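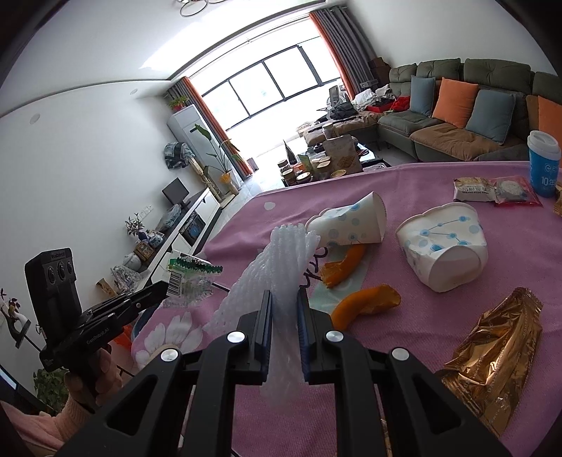
Foam netting in the jaws, orange peel and cups behind.

Notebook, June, 7:40 pm

Show prep for the Utbridge car day. Writing this up while I still remember what got changed and what didn't.

The coupe is back on its wheels. Odometer reads 1,136 since the rebuild, so it has had its first oil change and the valve clearances have been checked cold. Two exhaust valves were tight and got reset. The rest were left alone. Head nuts did not move when checked with the torque wrench.

Idle is still uneven for the first few minutes. Swapped the front carburetor float needle for the one in the Nalleria kit and the fuel level came up where it should be. Better, not cured. Rear carb still has the old needle. Do that one next and change nothing else at the same time, or we won't know which part did it. Once warm it pulls cleanly to 2,000 and past that with no flat spot.

Brakes: left rear was dragging. The handbrake cable had been adjusted with the shoes not centered. Backed it off, centered the shoes, set the cable again at 11 clicks. That is too many. The cable has probably stretched and I would like a new one on before the car goes on the sloping part of the field. Chocks go in the trunk either way.

Cooling: rad cap replaced. Ran it at idle in the yard for half an hour with the hood down. Needle went to just over the middle and stayed. The drive in is short but the line at the gate last year was slow and two cars ahead of us boiled over, so I want to see it do the same thing again on a warmer day before I call it done.

Paint: the driver's door has a haze from the last polish. Went over a test patch low down with the softer pad and it cleared. Anjani Goh has the softer pads and says to use less product and wipe sooner. She will do the door and the front fender on her own time. Do not touch the trunk lid, the paint on the edges is thin and the primer is close to showing at the right corner.

Chrome: rear bumper cleaned up fine. Front one has pitting under the overrider that polish won't fix. Leave it.

Entry details. We are down for the pre-war and early postwar row, next to the Bekden club. Gate for show cars opens before the public gate and the row fills from the far end, so the earlier we arrive the further we are from the road. Windshield card has to show year, make and owner. The card they mailed has the year wrong. Emailed them, no answer yet — if nothing comes back I'll print one in the same size.

The Lekota trailer is available if the cable doesn't arrive. I would still prefer to drive it. Trailer needs the right-hand marker light looked at first, it works when you tap it.

Still open:
rear carb needle
handbrake cable, order placed, no ship date
second hot idle test
door and fender polish (Anjani)
spare fan belt, check the length against the old one before it goes in the box
windshield card
trailer light

Battery is on the slow charger overnight. Take it off before moving the car.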